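公開見学会で聞く、シミュレーションの中の作業台
2023年2月13日

Tirimarが開発拠点の公開見学会を開いた。見学の中心は、仮想の部屋に置いたロボットアームに小さな部品を扱わせるプロジェクト「Irine」の実演である。終了後、開発担当者に話を聞いた。 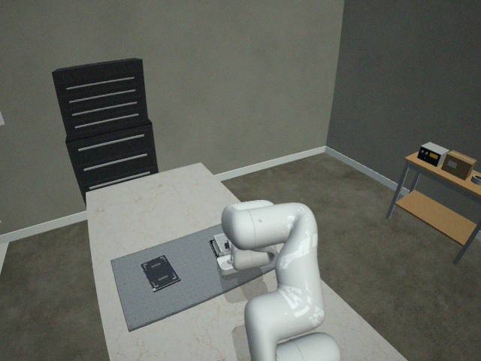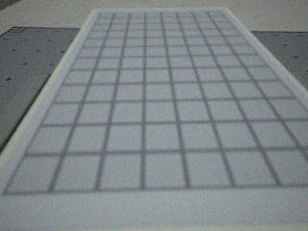
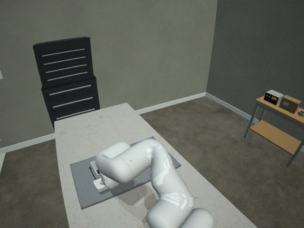 Irineのシミュレーション画面。1枚目と3枚目は作業台とアーム、2枚目は格子模様の板。

見学会の参加者は37人。15人ずつの組に分けて案内する予定だったが、申し込みが増えたため最後に小さな組を一つ足したという。各組の持ち時間は短く、説明は画面の前で立ったまま行われた。

「最初に必ず聞かれるのが、本物の機械はどこにあるのか、ということです。今日お見せしたのは全部計算で作った部屋です。棚も机も床も、こちらで形を決めて置いています」と担当者は話す。

部屋の奥には黒い工具キャビネット、右手には計測器のような箱や段ボール箱を載せた小さな台がある。アームの動作に直接は関係しないものばかりだが、外す予定はないそうだ。

「背景を何もない白にすると、画像を読む側のプログラムが楽をしてしまいます。現場に行けば後ろに必ず何かある。だから最初から置いておく。段ボール箱は途中で足しました。位置は何度か変えています」

作業台の上には、穴が格子状に並んだ灰色の板がある。来場者から質問が多かったのは、この板に穴がある理由だった。担当者によれば、実機を組むときに治具をねじで留める板をそのまま写したもので、穴の間隔を合わせておくと、仮想側で決めた位置を実機側に移しやすいという。

白い板に濃い灰色の線を引いた格子については、次のように説明した。

「見え方を確かめるのに使います。斜めから見ると手前のマスは大きく、奥は薄くつぶれます。線がどう縮むかを計算の結果と比べれば、視点の設定が合っているかどうかが分かります。地味ですが、ここがずれると後の作業が全部ずれます」

影やざらつきも意図して入れている。描画の部分はClerkettiと共同で進めており、光の当て方は先方の担当だという。「うちだけでやっていた頃は、影がほとんどありませんでした。影が入ると画像の処理は難しくなります。ただ、難しくなった分だけ実機に近づいたと見ています」

実演用に用意した動作の記録は2895件。見学会ではそのうち8件を選んで再生した。選んだ基準を聞くと、「うまくいったものだけにはしていません。つかみ損ねた記録も入れました。最後の組では、そちらのほうに質問が集まりました」との答えだった。

参加者の中には、工場の設備担当や学校の教員もいた。設備担当の一人からは、部品の種類を変えるとどのくらい準備がかかるのかと尋ねられたという。

「形のデータがあれば、部屋に置くところまではその日のうちにできます。時間がかかるのは、指の当て方を決めるところです。小さい部品ほど、少しのずれで横に逃げます。そこはまだ人が見て直しています」

実機との比較は、Liapisの試験室を借りて4月に始める。同じ配置の机と板を組み、仮想の部屋で決めた手順を順に流していく計画だ。床や壁の色までそろえるのかと尋ねると、そこまではしないとのことだった。

「そろえたいのは机の高さと板の位置、それから照明の向きです。壁の色が違って動かなくなるようなら、こちらの作り方に問題があります。それも調べる項目に入れています」

次の見学会は、4月の比較が一通り済んでから日程を決める。今回は画面の前に人が集まり、後ろの列から見えにくいという声が出た。次回は画面を二つに増やし、一組の人数を減らす予定だという。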